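Ticket 410: Small basket does not fit on the shelf in the supply room
Opened by: Kwan-ho Ko
Handled by: Oratile Molefe, Nolutwood household support
Status: waiting for reply
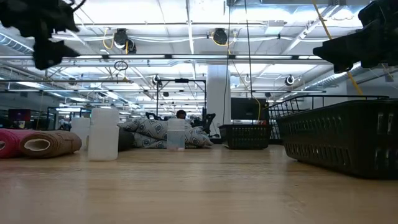
What should go in the small basket, and what in the large one?

Put the bottles in the large basket, standing up, with the caps closed well. The small basket is for little things which get lost easily. Fabric should stay rolled and go on the shelf by itself.

Log

Friday, August 23, 2024, Kwan-ho Ko
I wanted to put the table in order, but the small basket is too wide for the lower shelf by 4 mm. I tried to turn it and it was the same. The shelf is the Astis model, we have it from February.

Same day, Oratile Molefe
Thank you for the message. Please check if the shelf pins are in the second hole from the front. In the first hole they make the opening more narrow. Also, please fold the gray and white patterned cloth flat before you store it, because when it is bunched it takes the place of two rolls.

Kwan-ho Ko
The pins were in the first hole. I moved the left ones, but one on the right side is stuck and I do not want to break it.

Oratile Molefe
Please do not pull it with pliers. I will send a new pin, part 192. Until it arrives, keep both baskets on the table.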